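June 23, 2024

The kidney-shaped desk is staying. I went back and forth on it for most of the spring, and Teófilo Cabrera, who helped me get it upstairs, voted for selling it. It takes up more of the landing than a straight desk would, and the curve means nothing lines up with the wall. I like it anyway.

I cleared the top completely last November and only put back what I wanted to look at. The vase went on the left end with the pale green flowers. The black box sits toward the right with the lid up, and the little white figurine is at the far end next to it. Everything else went into a carton marked Cusi, after the shop it came from, and I haven't opened it in months.
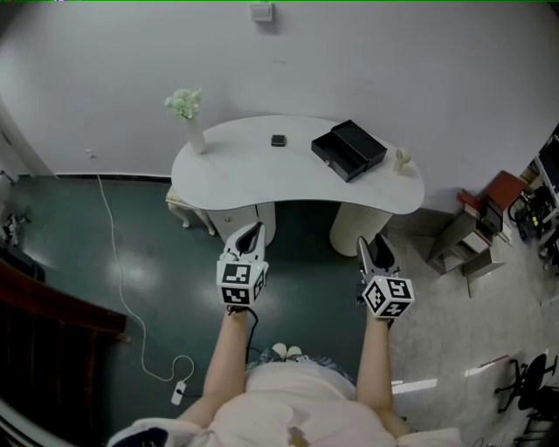
*The desk on the landing, with the stool on the left.*

The two supports don't match. One is a cabinet with a small knob on the drawer, the other is a round ribbed base. I thought that would bother me and it doesn't. The cream stool with the curved legs was a separate purchase, 12 dollars at the Gromside flea market, and it's a bit low for me if I write for more than an hour.

Still on the list is the white power cable. It loops across the floor from the wall to the power strip, and I want it run along the baseboard. I bought a pack of 5 clips and need at least one more pack. I also want a lamp for the back edge, something small. I'll measure first this time.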